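Temik tag and rail kit for small robot tables: review after one month
By Ebere Ojo
2025-10-26

I bought this kit in September for our small assembly cell in Stisbridge. The cell has one white arm on a black table, and it puts parts with a peg into a box fixture. My complaint before the kit was always the same. After each cleaning somebody moved the fixture a little, and then I spent the morning teaching the positions again.

The kit contains printed square tags in several sizes, a flat card with tags for the table, and rail segments for the front edge. Software for reading the tags is included, but the camera you must buy yourself. I paid 2475 for everything with delivery, and for a small workshop this is not a little money.

Mounting the rail was the easy part. The segments join end to end and the seam stays visible, but I do not feel a step when I pass my finger over it. The card was more difficult. The manual says "place near the base" and gives no distance. I tried it in two places before the software accepted all four tags. Please, Temik, put a drawing in the next manual.

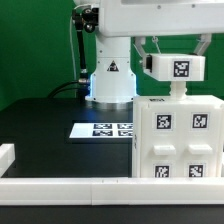

The tagged block held above the fixture, peg down. The tag card lies in front of the robot base.

For the tags on the parts I have mostly good words. They stick well and the print is sharp. On the block I put one tag in the middle of the face, and the gripper fingers do not cover it when they hold the block from the ends. Think about this before you remove the backing paper! I ruined a few tags because I placed them first and planned the grip after.

The calibration routine takes some 30 minutes the first time. You drive the arm by hand to the points it asks for and confirm each one. Later, when only the fixture was moved, it is enough to run the short check. My colleague Asabe Afolabi, who had never taught a robot before, did the short check alone on her second try.

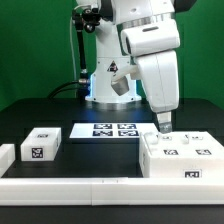
I also want to say something about cables, as the kit includes clips for them. They are too weak for a thick cable and opened after some days. I replaced them with clips from Polavberg, and these hold. Check also that no cable hangs between the camera and the tags, or the software reports "tag lost" without telling which tag.

Cleaning is simple, a dry cloth only. With alcohol the black print became gray on one test tag.

I give 4 of 5. One point is lost for the manual and the clips. If your fixture never moves, you can save the money. For a table like ours, where parts and boxes change often, I would buy it again.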